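Right, kettle's on, so I'm finally going to write the thread I've been promising on learning to cook from my father-in-law's handwritten recipes. It's a long one, get comfy.

If you're new here, hello! I moved house in April and while unpacking I came across the notebook again, and I've been cooking my way through it ever since. A few pictures first and then on to the soup.
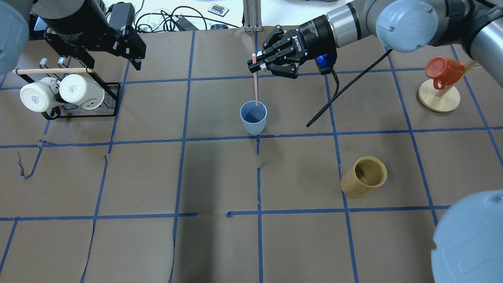
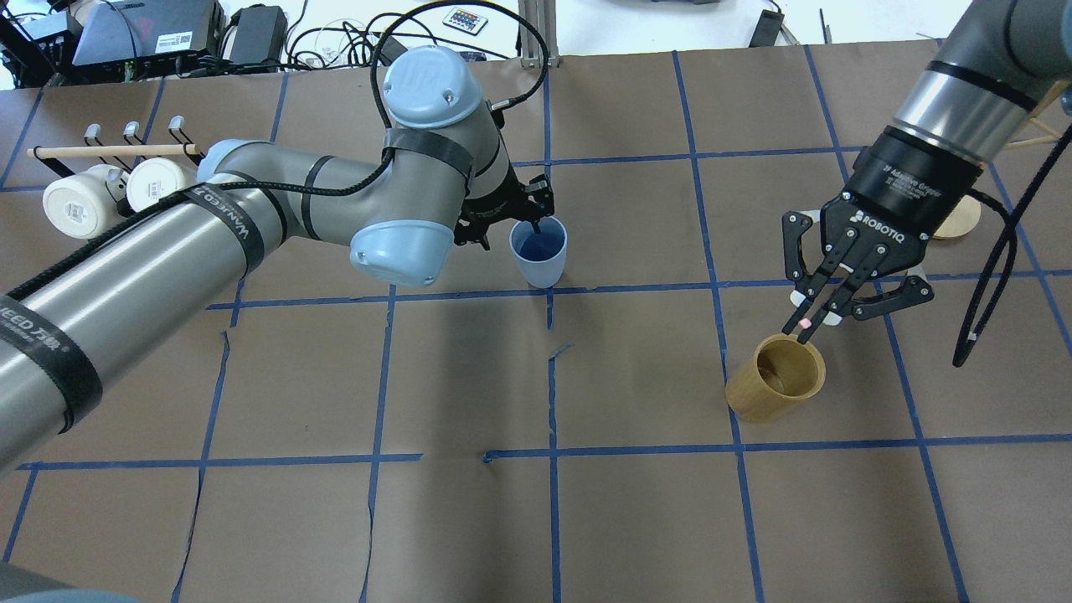
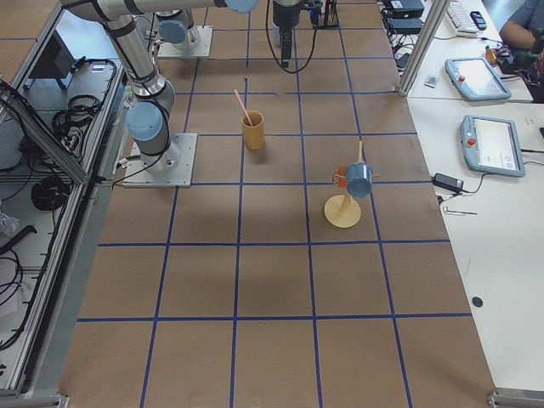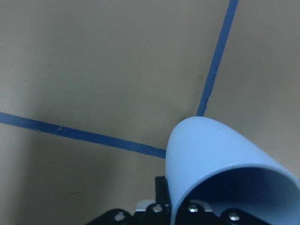 Brown paper, blue tape and a light blue cup 💙

So, the notebook. It belonged to Sombat Ruangrit, my wife's dad, who ran the kitchen at a little place called Pornisura for most of his working life. He wrote everything down in pencil, in three languages, and quite often all three in the same sentence.

He wasn't one for measurements. A typical line goes "fish sauce until it is right, then a bit less". I spent my first month in a proper sulk about this. I like a number. I like a teaspoon, levelled off with a knife.

There is exactly one page with real quantities on it and that's the catering page, for a wedding. It starts with 754 limes. I've read it so many times and I still have questions, mostly about who was squeezing.

Anyway, the sour soup. This is the one everybody in the family asks for and the one I've got wrong in the most ways. Too thin, too sweet, once so salty that we all had toast.

What I'd been doing was putting the lime juice in while the pot was still boiling away. My wife's cousin Montri Srithong watched me do it over a video call and went very quiet, which for Montri is a lot.

Off the heat first, he said. Let it stop bubbling, count to twenty, then the lime. And taste it with a bit of rice, because you're never going to eat it without rice, so why would you taste it without?

I can't tell you how much difference that second bit made. I'd been seasoning the soup to be nice on a spoon by itself, and then it went all shy the minute it met a bowl of jasmine rice. Now I keep a little saucer of rice by the hob and look very professional.

(There are two Montris, by the way, before anybody writes in. Montri Phetsri is the neighbour from the old flat, he's the one who gave us the mortar. It weighs as much as a small dog and it has its own shelf.)

On the mortar: if you've got one, please use it for the paste. I do own a blender and I'm fond of it, but the blender chops and the mortar squashes, and the squashed lemongrass smells so much stronger that the cat leaves the room.

Put a pinch of coarse salt in with the garlic to start and it stops sliding about. Chillies next, then lemongrass, sliced as thin as you can be bothered to. It takes me 8 minutes if I'm in a good mood and I usually have the radio on.

Mushrooms! Sombat's page just says "the mushrooms", as though there were only ever one sort. I've tried it with oyster and with plain white ones from the corner shop and I like the oyster ones better, torn up by hand, but my wife prefers the white and it's her dad's soup, so white it generally is.

Somebody asked last time about galangal and whether ginger will do. It makes a different soup. A perfectly nice one, I'd eat it happily on a cold night, but it's gone off in its own direction. The frozen sliced galangal is fine and keeps for ages, and you can throw it in straight from the bag.

And don't eat the galangal slices, or the lemongrass stalks. Our friend Dionysis Balaskas came for dinner and chewed his way through every single one out of politeness. He had a sort of pile of courage about him by the end. Do warn your guests.

I made the whole thing again on 4th December, start to finish, no video call, and took a tub of it round to my mother-in-law. She had 2 bowls and then asked whether there was any more lime. From her I'm counting that as a rave review.

Next page in the notebook is a pork thing with a title I can't read at all. It might say "for rain" or it might say "for Tuan". My wife thinks rain. I've got the pork in already, so I'll report back when I've worked out what on earth you do with the three eggs in the margin.

Thanks for reading all that, you're a patient lot. If your family has a sour soup, tell me when the sour goes in, I'd love to know x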